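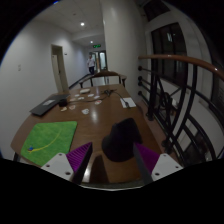 The Denley Road games table gets set up every February, and every February I promise myself it will be finished by lunchtime. It was not finished by lunchtime. We had the long brown table by the corridor again, the shiny one that shows every thumbprint, and the plan was to build a whole board game on it out of whatever the cupboard would give us. The cupboard gave us a square of green fake grass, some picture cards and a small black cone that looks like a hat for someone with a very small head and very serious opinions. The cards went down the middle of the table at whatever angle they landed, and that became the official layout, mostly by exhaustion. A closed laptop kept its place on the left throughout, contributing nothing.

What follows is the rest of the gallery in words, stop by stop, in the order you would play it. My captions ran longer than planned. Shufen Zhong has asked me to keep them to a line or two, and I have tried.

The Lawn
Known in the rules as Ojeda, after a town Shufen made up on the bus. It has a thin yellow curve across it, and the curve is the road. You may not leave the road. You may complain about the road.

The Starting Corner
A tiny figure in blue, red and yellow waits where the yellow line begins. We have agreed to call it a car. The argument over this took longer than the first full game.

The Cards
Small, white, with colorful faces. Turn one over, do as you're told. The full deck has 88 in it, and three of those say "go back to Ojeda," which feels like plenty once you've drawn two of them in a row.

The Hat
Officially the Mountain of Skasomier. It stands pointy end up, and whoever reaches it first may move it anywhere on the table except onto the laptop. Younger players put it on a finger and make it talk. There is no rule against this, though I did draft one.

The Far End
A little white box sits down there past the last row of cards. In the game it is Brivine, the harbor, and you need 100 points to get in. My best score so far is 114, achieved on a morning when I was also keeping score.

The Long Way Home
If you run out of points before Brivine, you go back along the table card by card, reading each one aloud in a voice chosen by your opponent. Shufen always picks "disappointed librarian." I have become quite good at it.

House rules, for anyone coming by to play: drinks stay on the windowsill, cards stay flat, and the player who knocks over the mountain says sorry to the mountain. Games start at 3 and go on until somebody wants their dinner. The rule sheet is in the top drawer — the second page is missing, so please just agree on something.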